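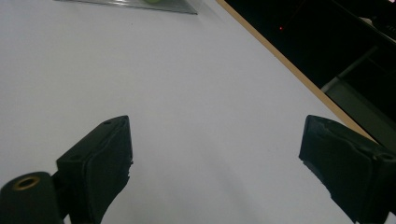
Justinas Siliņa wrote:
I would glue the pads again before you touch any settings. When the edge of a pad starts to lift, it catches on things, and then you look for the fault in the software for two weeks.

Multalura wrote:
Thank you, Justinas. But the pads are not lifting, I checked with a fingernail. Only the upper edge is frayed on one of them, and I think it was like this since I cut it with the old knife. My question was about the opening. The tool is the hand-held one from my first post, black fingers, threaded inserts in the mounts. When I squeeze the handle fully, the fingers meet at the tips but not at the base. The encoder gives 724 when open and it should give 400 when closed, and I never get lower than 431.

Aušra Jaunzems wrote:
Then the fingers are not parallel. Did you melt the inserts in by hand? Mine went in crooked the first time, you cannot see it but you can feel it with a long screw. I printed the mount again and used a drill press to push them straight. Cold drill press, hot iron tip in the chuck.

Justinas Siliņa wrote:
I don't agree that it is the inserts. A crooked insert moves the finger maybe one degree. A thick pad does much more. How thick is your rubber?

Multalura wrote:
2 mm. It was 1 mm in the plan from Ukside, but the shop in Fillville had only this one.

Justinas Siliņa wrote:
So there is your answer.

Aušra Jaunzems wrote:
It is half of an answer. With thicker pads the fingers would touch too early everywhere, also at the base. He says the base stays open. Please try it without pads and tell us the number.

Multalura wrote:
Without pads I get 409. The gap at the base is smaller, but it is still there. So maybe you are both right? I will order the thin rubber and print the left mount again in the workshop. I have no drill press, is a soldering iron with a square block enough?

Aušra Jaunzems wrote:
Yes, if you go slowly. Stop a little before it is flush and press the rest with something flat.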